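Tarnadach Demonstration Group - Minutes
Sun 30 August, upstairs meeting room

Present: Andor Szekeres (chair), Ye-rin Ra (teleoperation), M. Okell (hardware), D. Pruss (data), L. Fennimore (training), J. Tabb (minutes)
Apologies: R. Haldane

1. Minutes of the July meeting

Approved with one correction. Under item 4, "left wrist torque limit" should read "left wrist velocity limit." The torque limit was not changed in July and has not been changed since.

2. Actions carried over

2.1 Foot pedal debounce. Done. Okell replaced the pedal switch and moved the debounce into firmware. Double triggers have not come back.

2.2 Clock sync between the head camera and the arm controllers. Done in part. Pruss reported that offset is stable within a session but still jumps when the head camera is restarted. Until fixed, operators are to restart the whole logger when they restart the camera. Carried over.

2.3 Quote for spare finger pads from Gurnico. Received. Lead time is 17 working days. Szekeres approved the order.

2.4 Written operator guide. Not started. Fennimore asked that it be assigned to a single person. See item 6.

3. Collection status

Ra reported 625 accepted episodes on the tabletop placement task. All were recorded by remote control from the Vaughan station, with the operator viewing the head camera feed and driving both arms. Rejected episodes are kept in a separate folder and are not deleted.

Fennimore asked how the accepted set splits between left-arm and right-arm picks. Pruss said the left arm is overrepresented because three of the four operators start on that side by habit. Agreed that the prompt sheet will state which arm is to make the first contact. The other arm is to be held clear of all objects until called for.

Okell asked whether "held clear" should mean a fixed parking pose. Ra was against this. A fixed pose costs time at the start of every episode, and operators drift from it anyway. She preferred a rule that the idle gripper must not touch any object or cross in front of the working one. Agreed as Ra proposed.

4. Hand guiding compared with remote control

Szekeres summarized the trial of hand guiding, in which the demonstrator holds the arm at the wrist and moves it through the task with the motors in gravity compensation.

Points noted:

- Contact with the object is easier to judge by hand guiding. The demonstrator feels when the fingers load up. Remote operators at the Vaughan station have no force feedback and tend to overclose.
- Hand guiding puts the demonstrator's forearms and sometimes head into the camera view. Fennimore does not want this footage in the training set without masking.
- Two-arm tasks are not practical by hand guiding with one demonstrator.
- Gravity compensation on the left arm sags slightly at full reach. Okell thinks the payload parameter is wrong and will check it against the current hand.

Ra suggested using hand guiding only to record reference grasps, with the full episodes still done remotely. Fennimore said she could use the reference grasps for the finger closing profile. Szekeres asked for a small set first, 19 grasps on each arm, before anything larger is planned. Agreed.

There was some discussion of the leader-arm kit sold by Paronex. Okell had read the manual and did not see how the finger mapping would work with our hands. No decision. Okell will write to them with questions.

5. Object set and grasp approach

5.1 Objects. The current set is the mug, the plate and the small pumpkins. Pruss asked whether both pumpkins are needed. Fennimore wants them kept. With two similar objects on the table, the policy has to choose by position, and the last checkpoint reached between them on several runs. Ra added that the operators have no trouble with it as long as the prompt sheet says which pumpkin is meant.

5.2 Grasp on ribbed objects. Ra reviewed the technique she has been teaching. The operator brings the hand in from the side, with one finger going over the top of the object and another under the near edge, and pauses before closing. Closing starts only after the pause. The pause gives a clean segment boundary in the log, and Pruss confirmed his script picks it up.
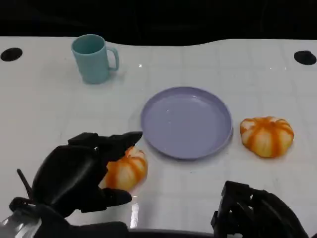

Figure 1. Left gripper at the near pumpkin, head camera view. Right gripper held clear.

Okell noted that the finger over the top hides part of the pumpkin from the head camera. Fennimore was not concerned about this for placement, but it may matter if we start labeling the stem direction. Left open.

5.3 Lighting. The overhead lights reflect off the white tabletop, and there is a bright streak close to the left working area. Pruss asked for a matte cover. Fennimore would prefer to leave the surface alone so that new episodes match the ones already accepted. Agreed to leave it for this task and look at a matte cover before the next one begins. Okell to find out whether a cover can be cut to follow the curve of the back edge and the holes at the far corners.

5.4 Start layout. Operators have been setting out the objects from memory. Ra will make a layout card for each start position. The grid lines on the table are faint but good enough to place against. Mug handle direction is to be given on the card as well.

6. Operator guide

Ra will write the first draft. Sections agreed: station startup, arm checks, layout cards, first contact rule, pause before closing, when to abort, how to mark an episode. Szekeres asked that it be kept to 2 pages so that it can be taped up next to the pedal. Fennimore will review.

Abort rule, as agreed for the draft: if an object leaves the table or the fingers jam, the operator releases the pedal, marks the episode rejected and resets. Recovering from a poor first grasp is allowed and is not a reason to reject. Fennimore wants more of these recoveries in the set - they are the cases the policy handles worst.

7. Any other business

Pruss asked for the rejected folder to be moved off the station disk. Szekeres agreed, provided the folder names stay the same.

Okell will have the right arm down for a cable change one morning before the next meeting and will give a day's warning on the station log.

Actions

Okell - order finger pads; check left arm payload parameter; write to Paronex; matte cover
Pruss - clock offset on camera restart; move rejected folder
Ra - prompt sheet changes; layout cards; guide draft
Ra and Fennimore - reference grasps by hand guiding, both arms
Fennimore - review guide draft
Szekeres - circulate the hand guiding trial notes

Next meeting: date to be set by Szekeres once the right arm is back in service.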